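Desk against a brick wall - what do I do with all these cables?
Home & Workspace > Tidying and Storage
Started 4 February 2020

pipkinlane
Hello all, long time reader, first time starting a thread. I've got a white desk up against a bare brick wall and I've more or less given up on it. The lamp lead runs right across the top, everything else has ended up underneath, and I can't decide whether to sort the cables first or move the furniture first. Three pics so you know what I'm up against. 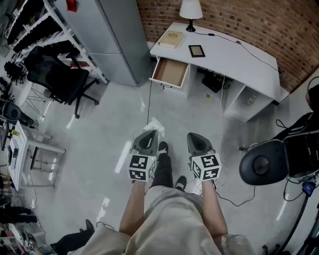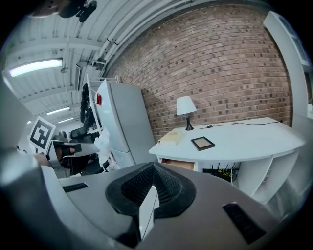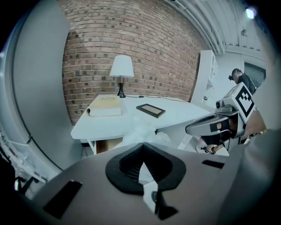

I've got 50 quid to spend, ideally less, and I'm not allowed to drill the brick (rented, and the landlord is very proud of it). The desk stays as well, it was a pain to get up the stairs in July and I'm not doing that again. What would you tackle first?

mossgate80
Floor first, every time. Anything that trails across the floor gets caught by chair wheels sooner or later, and then you're buying a new cable. Get the power strip fixed to the underside of the desk and half the problem goes away. Stick-on Velcro will do it if the strip is a light one.

tinpot_terrace
I'd disagree with that. Velcro under a desk lasts me one warm summer and then I find the lot on the floor at breakfast. Get a proper wire tray, the sort that clamps on. I bought a Vorkdale one two years ago and it hasn't budged.

mossgate80
Depends on the desk though, doesn't it? A clamp needs a clear edge, and pipkinlane's is L-shaped with shelves built in. You'd be lucky to find a place for it to grip.

pipkinlane
I had a feel underneath and there's a lip along the back, but it's quite thick. How wide do the Vorkdale clamps open?

tinpot_terrace
No idea in numbers, sorry! Mine is on an old kitchen worktop and that's pretty chunky, so I'd think you'd be all right. Take the lid off a jam jar and see if it fits over the lip sideways, mine's about that.

quincebrook
Can I speak up for the lamp? I like it, the white shade looks lovely with the brick. But I'd move it so the lead drops straight down behind the desk and doesn't have to travel along the top first. Costs nothing and you'd get your writing space back. Then stand the frame up next to it.

pipkinlane
The frame has lost its stand, that's why it lives on its back :( I keep meaning to glue it. Good point about the lamp, I put it there when I moved in and never thought about it again.

quincebrook
Those little folding plate stands from charity shops are brilliant for that. Mine was 80p.

harrowdown_656
Unpopular opinion maybe, but I'd leave the cables alone till you've dealt with the shelf under the desk. If you tie everything up neatly round a box you don't use, you'll only be cutting it all apart again when you find out. Pull every plug, see what you miss in a week, and put the rest in a shoebox.

mossgate80
A week is no good, half of mine only get used when the printer's needed. I'd give it a month.

harrowdown_656
Fine, a month! But label them as you pull them. I use bread bag tags and a biro.

tinpot_terrace
Bread bag tags are genius, I'm stealing that.

elderfold
Has anyone tried the Mendelance cable sleeves? The zip-up fabric ones. I've got one from the desk down to the socket and it does look smart, but it's a real faff if you want to take one lead out. I'd only use it for things that never move, like the lamp.

mossgate80
Had one, hated it, went back to twist ties. Collects dust like nobody's business.

elderfold
Mine hoovers up fine. Each to their own.

quincebrook
Oh, and shut the drawer, pipkinlane! I've got a bruise on my hip in the exact shape of mine.

pipkinlane
Ha, it sticks, so I tend to leave it. Does candle wax on the runners really work or is that a myth?

harrowdown_656
Works on wooden ones. On metal runners it just goes gummy, so have a look before you start rubbing.

pipkinlane
Right, plan for the weekend then. Lamp moved, plugs out and labelled, candle for the drawer if the runners are wood. Tray can wait till I've measured that lip. Will report back.

tinpot_terrace
Measure it twice. I sent my first tray back.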